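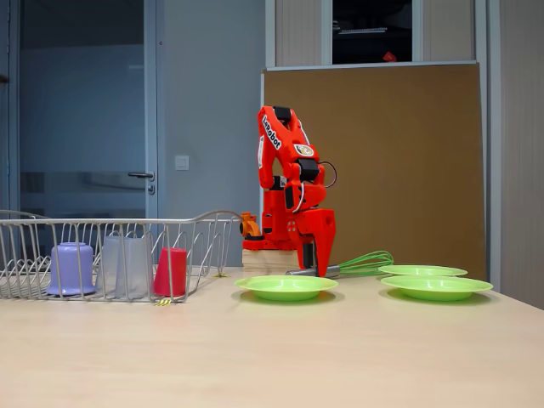 Figure 2. Cups placed mouth-down in a wire dish rack, with a fork lying on the table in front of it.

4. What people do after the meal

4.1 Washing up as a shared language

The interviews in Drondale were meant to be about cooking. We had a long list of questions on recipes, shopping and who decides what goes on the table, and we got good answers to them. But the part of each visit that people really warmed to was the washing up! Once the plates were cleared, the talk loosened, and we heard more about family life in the time it took to rinse a pot than in the whole hour before it. We therefore extended our coding scheme after the August visits and went back through all the recordings, this time marking every stretch of talk that touched on cleaning, drying or putting away.

The result was 400 coded passages, far more than we had hoped for. They fall into 6 themes, of which the richest by a wide margin is what we call placing: where a clean thing goes, which way up, and who gets to say so. Placing rules are rarely written down anywhere. Children learn them by being corrected, and adults often discover they have them only when a new partner or a lodger moves in and does it differently.

4.2 Mouth-down or mouth-up

Take the humble cup. Most of our Drondale households place cups upside down in the rack, as in Figure 2, and many could not say when they had picked up the habit. In Zustitz the picture is much more mixed. Several older residents there told us that a cup left mouth-down "can't breathe," and they stand theirs upright on a folded cloth and dry the inside by hand. Both groups spoke with real conviction (one Zustitz grandmother got up to rearrange our own tea cups while we were still talking), and both gave cleanliness as the reason. We find this delightful, and also useful: the same value supports opposite practices, and a survey asking only whether people care about clean cups would have missed the difference entirely.

Color came up too, more often than we expected. In homes with unmatched cups, each color tends to belong to a person, and the ownership holds even in the rack. One father in Drondale could tell from the order of the cups which of his children had been home for lunch. Homes with matched sets showed nothing of the kind, though two of them used chips and scratches in the same way.

4.3 Cutlery and the edges of the rack

Cutlery was the great source of disagreement. Forks up, forks down, forks in a jar, forks laid flat on a towel: every household had a position, and in 8 of them the position was disputed during the interview itself. Following Higuchi's suggestion we began to note the space beside and in front of the rack as well, which our first coding scheme had ignored. It deserves much more attention. People called it "the waiting place" or "the overflow," and they used it for anything that had no settled home or that somebody would soon want again.

Kubo's reading of the Zustitz recordings adds a nice wrinkle. Speakers there have a verb, local to the valley, for leaving a thing out on purpose so that someone else will put it away. It is nearly always said with a laugh, and nearly always about a brother or a husband. We did not find a match for it in Drondale, although everybody to whom we explained it knew the behavior at once.

Section 5 takes up the remaining themes, beginning with dish towels.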